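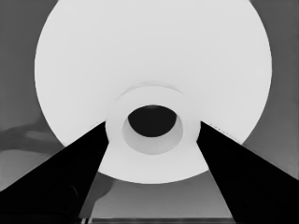

Speaker notes: Two Arms, One Gear Set
Student project presentation, Skaremmont, 20/05/2018
Speaker: Daiane Moura. Second speaker for the control section: Shota Honda.

Opening (stand to the left of the screen, lights half down)

Good afternoon, and welcome on behalf of the Robotics Society. My name is Daiane Moura and I have been the student lead of the gear assembly project since October. Our supervisor is Dr Ravindran Varghese. Questions are welcome at the end, and short ones may be put as we go.

The project was set as part of the second-year practical course. Each group was asked to choose a task that one person does easily with both hands and to have a pair of robot arms attempt it in simulation. Our group chose to put together a small set of gears. The marking scheme gives equal weight to the working model, the written record and this talk.

(Next slide.)

The workspace

The simulated world is kept plain on purpose. It has a table, a floor with a grid, and an arm on either side. We left out colour almost entirely. Setsuko Yokoyama prepared the part models and asked that they all be white, so that a mistake in placing them would show against the table at once.

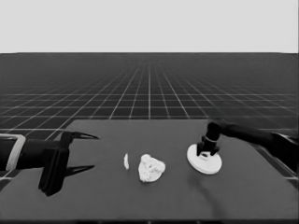 The two arms share the table, and a large part of our early work went into deciding which of them may enter the middle and when. Our first rule was that only one arm could cross the centre line at a time. It was safe and very slow. The present rule allows both to move, provided that their paths have been checked against each other beforehand. The check was written by Nattawut Tanasarn, and the code is in the appendix of the report for those who wish to read it.

(Pause here. Ask whether the back rows can see the screen.)

Control from the operator's side

Hand over to Shota.

SHOTA: Thank you. The arms are driven by a student operator. We named the control program Juna, and the record of each attempt is kept in a second program, Hamada. The operator works from several views. The wide view shows where the arms are in relation to each other. The close views, looking past the gripper fingers, are the ones used for the last part of an approach, and new operators tend to switch to them too late.

Our training sheet therefore asks the operator to stop, change view and say aloud which part is to be picked up before closing the fingers.

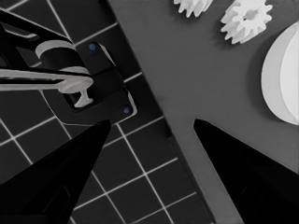

Close view between the open fingers, with two gears near the top edge of the table surface.

We ran more than 400 attempts over the year. Members of the society who had never used the program were given 20 minutes of practice before their first recorded attempt. Those sessions taught us a good deal about the training sheet, which was rewritten afterwards with shorter sentences.

(Shota returns to his seat. Next slide.)

Order of work

DAIANE: The question we are asked most often is why we do not simply fix the order in which the parts are taken. We did so at first. Under the course rules, however, the parts may begin in different positions, and an order that suits one layout can oblige an arm to reach over a part it will need later.

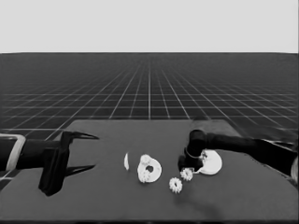
The operator is now asked to look over the whole table before moving, and to choose a first part that leaves the other arm a clear way in. The choice is entered in the record before the attempt begins. Dr Varghese suggested this step and it has made our discussions afterwards much shorter, as there is no longer any doubt about what was intended.

Slide 36 holds the full table of attempts. Do not read it out. Refer the audience to the printed handout.

Next steps

The society has been invited to show the project at the Skodemness schools day. We intend to let visiting pupils operate one arm while a member operates the other. Before then the training sheet must be put into simpler words, and Setsuko will prepare a second set of larger parts.

Thanks to Dr Varghese, to the course office for the use of the room, and to every member who gave up an evening to be an operator.

(Questions. Those on the path check go to Nattawut, those on the part models to Setsuko. The room must be clear 2 minutes before the hour.)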